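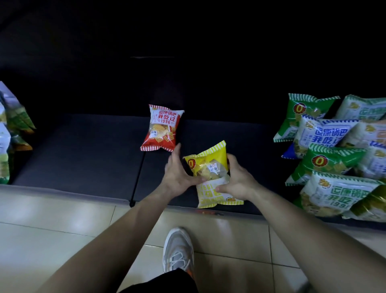

Both hands on a yellow bag of crunchy snacks at the snack shelf.

Features > Schools > Robotics

Print this article | E-mail this article

Crumpled bags are harder for a robot than boxes, and the students at Plendevby chose them on purpose. Their club project, Pustar, is meant to tidy a shop shelf by October. Before the arm tries anything, the students do the job by hand and record it from head height.

The club has almost 900 clips so far, mostly of snack bags. Each is trimmed and labelled after school by a team of three.

"A bag changes shape when you hold it," says Cinzia Monti, who runs the club. "The students argue a lot about where a grip starts."

The arm, a second-hand Jindden, still drops bags with slippery corners. Softer fingertips are next — the first set split at the seams.

Contact the features desk | © Evangelista magazine | Back to top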